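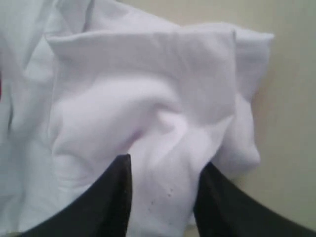
Joseph was the name of the robot, and by the last Sunday before the state meet it could fold a towel if you handed the towel over flat. It could not yet deal with a pile. Chiharu Tsuchiya sat on an upturned bucket in the Grirkville High shop room and watched the wrist camera on her laptop. The two black fingers had a pinch of white cloth between them, with a few small dark specks right on the fold they were holding, and the rest of it bulged up and sagged in the middle like a bad tent.

"It's got the middle again," she said.

"Does it know it's got the middle?" Gopinath Nair asked from the other side of the room. He was eating crackers over the keyboard, which he had been asked not to do.

"It thinks it has a corner. It says 80 percent."

"Eighty is high."

"I know it's high. It's wrong."

She pressed the key that opened the fingers, reached in, shook out the cloth and dropped it again. The rule sheet said the cloth had to be released by a judge from shoulder height. They had been dropping it from Chiharu's shoulder since October, until Ákos pointed out that judges were mostly taller than Chiharu. Now she stood on the bucket for it.

Attempt 924 went into the log. Ákos Csonka kept the log in a green notebook because he didn't trust the laptop, and he had a column for how each try ended. He wrote "middle" and drew a line under it.

Mr. Halonen came in at four with the van keys and a box of doughnuts. Raimo Halonen had taught shop for a long time and coached the club for two years, and he knew a lot about motors and very little about software. He stood behind Chiharu and looked at the screen for a while.

"What's it looking for?" he said.

"A corner. It finds one, pulls it up, then finds the next one hanging down."

"And that's a corner?" He pointed at the top layer, where the cloth doubled back and made a small square edge.

"No. That's a fold. It just looks like one."

"Looks like one to me."

"That's the problem," Gopinath said. "It looks like one to Joseph too."

Mr. Halonen put the doughnuts down on the drill press. "When my mother did the sheets," he said, "she didn't look for the corner. She got hold of an edge and ran her hand along it until she got to the end."

Nobody said anything for a moment. Ákos stopped writing.

"We'd need to feel the edge," Chiharu said. "We don't have anything that feels."

"We have the motor current," said Gopinath. "If the fingers close on two layers it pulls more than if they close on one. We log it. We just don't use it for anything."

"Is it clean enough?"

"No idea."

They had until Thursday, when everything had to be crated. Chiharu wanted to leave the code alone. What they had worked 16 times in the last 34, and Veritz, the school that had won the year before, had posted a video that wasn't much better. If they changed it now and broke it, they would be driving three hours to show people a robot holding a towel by the belly. She said all this and Gopinath listened with his mouth full.

"So we copy it," he said. "Keep the old one. If the new one's bad on Wednesday we go back."

"You said that about the gearbox."

"The gearbox was hardware. You can't copy a gearbox."

She looked at Mr. Halonen, who was picking out a doughnut and plainly did not intend to vote. She looked at Ákos, who shrugged and turned to a clean page.

"Fine," she said. "Copy it."

It took Gopinath until seven to get the slide working at all. The first time, the fingers closed on the cloth and crept along it for the width of a hand, then lost it. The second time they went the wrong way. After that he found a minus sign he had put in himself, and he swore in a language Mr. Halonen didn't speak, and Mr. Halonen told him to watch it anyway.

Chiharu stood on the bucket and dropped the cloth. The arm came down. It took hold of a hem near the back and started to slide, slowly, with the little ticking noise the left finger always made. It stopped. On the screen the number beside the word CORNER went up and down and then settled at a figure lower than the one it had given for the wrong answer all afternoon.

"Lift it," said Ákos.

She pressed the key. The arm went up and the cloth went with it, hanging in one long point from the fingers – crooked, with a twist halfway down, but hanging from the corner.

"Again," Chiharu said, and got back on the bucket.

Ákos wrote the number of the attempt and then didn't know what to put in the column. They had never had a word for it before. He wrote "edge," and Gopinath went to see if there were any doughnuts left.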